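What I Learned Watching a Robot Not Unpack Groceries

I went to the Flirkton open day expecting to be impressed or annoyed, and I was hoping for annoyed, because annoyed is easier to write up. I came home with a parking ticket, a free tote bag and a changed mind on one point, so let me get to that before I lose my nerve.

If you've never been out there, Flirkton is the research building past the Holloway bus depot, the one with the blue awning. Once a year, in September, they open up the ground floor and let people like me wander through. There's coffee. There are kids everywhere. This year the sign at the door said 3044 people had signed up for a slot, and I believe it, because I think most of them were ahead of me in line for the one thing I wanted to see.

That was the Sadach demo. Sadach is their household hands project, and the flyer had promised "everyday kitchen handling," which sounded great to me. I have bad wrists. Groceries are my enemy. I've been waiting for somebody to hand that job to a machine since the first time I dropped a jar of pickles on my own foot.

So I get to the front, and what do I find? A big screen, two rows of folding chairs, and a presenter with a laptop. The whole thing was a simulation! A computer-drawn table with computer-drawn groceries and a pair of computer-drawn hands. The man next to me said "Oh, it's a video game" and left to go find the coffee, and I very nearly went with him.

I stayed (my feet hurt), and I'm glad I did, because the next half hour was the best thing in the building.

Most robot demos I've been to are magic shows. I mean that as a complaint. There's a stage, some music, and a robot that does its one trick very smoothly, and everybody claps. Then you ask how many times it practiced, or what happens if you move the cup a little to the left, and the answer gets vague in a hurry. I went to one at a trade fair a few years back where a robot folded a towel and then a curtain came down. A curtain! I have folded a lot of towels in my life and never needed a curtain.

The Flirkton people did it the other way around. They put a counter up in the corner of the screen and just let the thing run, and when it missed, it missed in front of all of us. The first task was to get a grip on one item and put it somewhere else. I watched seven tries in a row. Six of them went wrong. The hand came in too high, or pinched at nothing, or bumped the item and sent it skidding, and one time it seemed to lose interest altogether and just hung there. The kids in the front row thought this was the funniest thing they'd ever seen. By the fourth miss they were yelling advice at it. On the seventh try it worked and the whole room cheered, me included, louder than I've cheered at anything with a curtain.

Now, a sensible person could ask what a pretend hand picking up a pretend box proves. I asked it, in fact, and I was a little rude about it. The answer I got was that it doesn't prove much yet, and that the pretend table is where they can afford to be bad at this. You can run it overnight. You can move every item a bit and run it again. A miss costs you nothing but electricity, and you don't have to mop. The presenter told us the setup we were watching had been run 3562 times before the open day, and that the results had gone up on the wall in the hallway, failures and all. I went and looked afterward. They had.

I liked that a whole lot. I've spent years being told that home robots are right around the corner, and I've gotten pretty grouchy about the corner. What I saw was a group of people saying, more or less, we aren't at the corner, would you like to see the map? Yes! I would! I'd much sooner sit through six misses and a cheer than one perfect trick I don't believe.

One still from the session is worth a good long look, because it's a nice reminder of how much is going on in a job we'd all call simple.

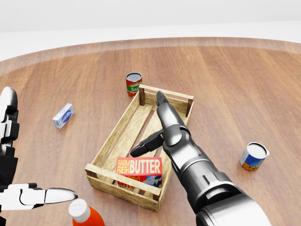

Flirkton Open Lab | Sadach Household Hands Team

Butter in a crate. That's all, right? Reach in and get the butter. But go through it the way the hand has to. The carton is lying flat and a little crooked, down between slatted sides, so you can't just swipe it off the table. There's tomato sauce standing right behind the crate for you to knock into on a bad day. And those fingers are hard, shiny, jointed things, nothing like the soft squashy ends on mine, which do half the work of gripping before I've even thought about it.

I tried it at home that night with a stick of butter and a basket, using only a finger and thumb and keeping them stiff. I'd suggest you try it too. I felt ridiculous, and I dented the butter.

I do have gripes. The session badly needed someone to explain what we were looking at before it started, because half the room took the man's video game remark as gospel and left. It would've taken two sentences. The chairs were miserable. And I'd have loved to see the same task on a physical machine straight afterward, even if it went terribly, because a pretend table is a very polite place. Its floor never has a dog on it. Its butter has never been left out by the stove. I put this on the comment card in fairly large letters.

The bigger gripe is one I can't pin on Flirkton. Two doors down, a company called Josex had a booth with a very slick film of a home helper doing dishes, with the lights low and piano music playing, and it had the longer line by the end of the afternoon. I watched it twice. I couldn't tell you one thing about how that machine works, how often it fails, or whether any of it was sped up. When I asked, I was given a brochure. The brochure had the piano music's mood, if paper can have that. Maybe their machine is wonderful! I hope so, my wrists hope so. But I've got no way to know, and I came out of the Sadach room knowing quite a bit.

We in the audience have some say in this, I think. We clap for smooth, so we get smooth. If we lined up for the session with the counter in the corner, and asked the dull questions about how many tries and what got moved, I bet we'd see more counters. Schools could do it on field trips. Those kids in the front row were already there, really, they were keeping score better than I was.

So go next year, if you're anywhere near Holloway. Skip the first coffee line, the one by the stairs has the good cookies. Sit through the misses. And park on the depot side, where the signs say what they mean, because the ones out front cost me more than the groceries did.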